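Notebook, Stuvulberg survey, plan room
Friday, started 8.40

Carried on with the Nollach plan. Light poor until ten, so began with the written key and left the fine line work for later.

The sheet shows the north front only, from the river gate to the half-bastion the key calls Astero. Scale bar at bottom right is in toises. Measured the bar three times with the steel rule and got 112 mm each time, so I am using that. The bar is marked to 200 toises. The paper has been backed on linen at some point and will have moved a little, more across than up and down, but I can't correct for that until I have a second fixed distance on the ground.

Letters on the plan run A to T, without J. The key gives nineteen entries, which agrees. Entry M reads "old countermine, filled", and on the plan M sits on the left face of the ravelin. In Kratochvíl's printed list the filled countermine is under the right face. Either he read the plan from the attackers' side or he worked from another copy. His wording is the same as our key for the other entries I checked (A, C, D, H, P), so I lean towards the first. Don't alter the gazetteer yet.

Galleries. Drawn in red wash with a thin ink line on each side. Three branches leave the main gallery behind the counterscarp and go out under the glacis. The middle one ends in a T, the other two simply stop. On the eastern branch the ink carries on a short way past the wash. Could be work planned and not dug, could be the colourist stopping early. Looked at it under the lens and the ink is the same brown as elsewhere, so no help there.

Length of the eastern branch from the scale: 22 toises to the end of the wash. Did not measure the ink part, the end of it is rubbed.

Vlasta Vaněk came in at eleven with the levels from the ditch. The floor of the ditch has come up a good deal since the plan was drawn, mostly brick rubble and then garden soil on top. She found the foot of the scarp in the second trench but not the cunette. I had it too near the middle on my tracing. The plan puts it closer to the counterscarp, my mistake in copying, now corrected in pencil on sheet 4.

We talked about the sally port. She thinks the blocked arch in the flank is the port marked F. I think it is too high for that, unless there was a ramp inside, and the plan shows steps. Left open. She will take a level on the springing of the arch next time out and we can argue then.

Afternoon. Traced the covered way and both places of arms. The traverses are drawn very small and I suspect they are conventional, the same little block repeated at even spacing. Do not scale from them. Same warning for the palisade, which is a row of ticks and tells us only that there was one.

Also went through the siege journal extract again, folio 218. It says the besiegers "lodged on the crest before the ravelin" and lost the lodgement two nights later to a mine. If the mine was fired from the middle branch, the T would make sense, with a chamber at either end. The extract does not say which face of the ravelin is meant. The full journal might. Need to order the pages on either side, the copyist has jumped from one night to the next and there must be something between.
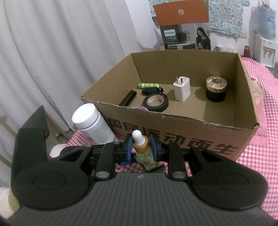 Glass dropper bottle, greenish liquid. White lidded container behind.

Finished the tracing of the glacis edge at 16.30. The contour is lost where the sheet was folded, left that gap as a dashed line with a query.

To do:
- second fixed distance, river gate to church tower if the tower is the same one
- check M against the other copy
- order the missing journal pages
- Vlasta: level on the arch, position of the cunette
- redraw sheet 4 clean, north arrow is wrong by a few degrees
- ask whether the September borehole logs cover the eastern branch

Plan back in its folder in drawer 3, tracing sheets on top of the cabinet under the board.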